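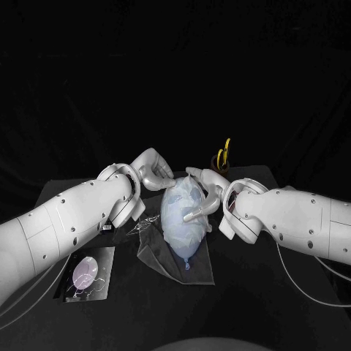

Ziltevow opens the doors of its Pludside tea room

4 July 2025

After a long spring of paint pots, borrowed ladders and more biscuits than anyone would care to own up to, Ziltevow is very happy to announce that its new tea room in Pludside is open to all, whether you fancy a full lunch or only somewhere dry to sit with the paper.

The tea room takes over the old Oratex draper's shop on the high street, which many local people will remember from being marched in for school uniform. The long counter has stayed, and so has the brass bell over the door (we did try to polish it, with mixed results). 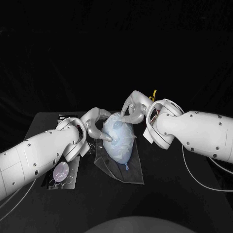

Virgil Grecu, who runs the kitchen, has put together a menu of soups, pies and plain good cakes, and he will be baking the Filip loaf, a dark rye named after his grandfather, every morning from Tuesday to Saturday. There are 11 teas on the list, and seats for 38 if you count the bench under the window.

We use this site's cookies to improve your visit. Accept | Manage choices

"I grew up two streets away and I've wanted a place like this here for as long as I can remember," said owner Traian Jitaru. "Come in, stay as long as you like, and do tell us if the soup wants salt." 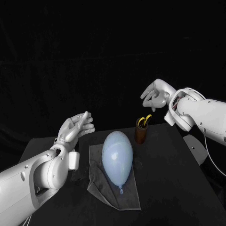
Doors open at 8 in the morning and the kettle goes off at five. Evening suppers are planned from November, and bookings for those can be made at the counter.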